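Bed linen at Stindavham: a small gallery
Jun 30, 2021

The linen room at Stindavham was sorted out in one go this year, after a long spell of things being pushed to the back of shelves. Grigore Radu drew up the list and Maricica Cârstea did most of the folding. The budget was 1000 for new bedding and storage, and the rest was made up from what we already had. 

The old pillowcases had come from three or four different suppliers and no longer matched in size. The plain white ones went to Zovside for cleaning cloths. The patterned ones we kept, as they still had plenty of wear in them.

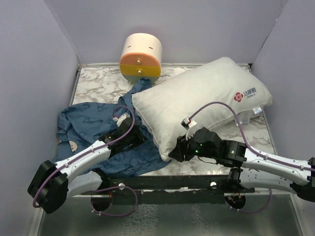 Pillows take up more room than anything else in a linen store, and they are the hardest thing to keep in order. We used to stack them flat, which left the bottom ones thin and lumpy. Now they go on the upper shelves, side by side, with their cases kept apart until a bed is made up. The plump white one with the red flower mark and GRACE printed near its end has piped seams, and we have found that piping helps a case sit straight. Cases are turned inside out first, pulled on over two corners and shaken down. The opening goes away from the door, as it always has at Stindavham.

Creased cases are not ironed any more. Maricica folds them in thirds, then in half, and leaves them under the heavier blankets overnight - good enough for everyday use. Anything for guests still gets the iron.

The small drawer units were a separate purchase. We tried one from Solgate, but the drawers were too shallow for anything useful and it went back. What we use them for now is small items: safety pins, spare buttons, name tapes and the key to the blanket chest. 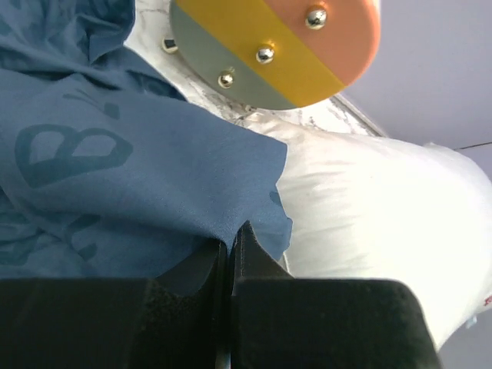

Trinh Ông

Prints are a help when it comes to sorting. With plain fabric you have to find the label every time, but a blue cloth with a large navy B on it can be picked out of a pile straight away. I sort by colour first and by size second. The striped round front in salmon, yellow and grey-green is easy to spot as well, and its silver studs wipe clean with a dry duster.

The remaining shelves will be done in August, starting with towels. Nicanor Segura has the measurements for the new shelf liners, and Jayson Enriquez is going through the blankets. Spare hangers can be left in the box by the linen room door.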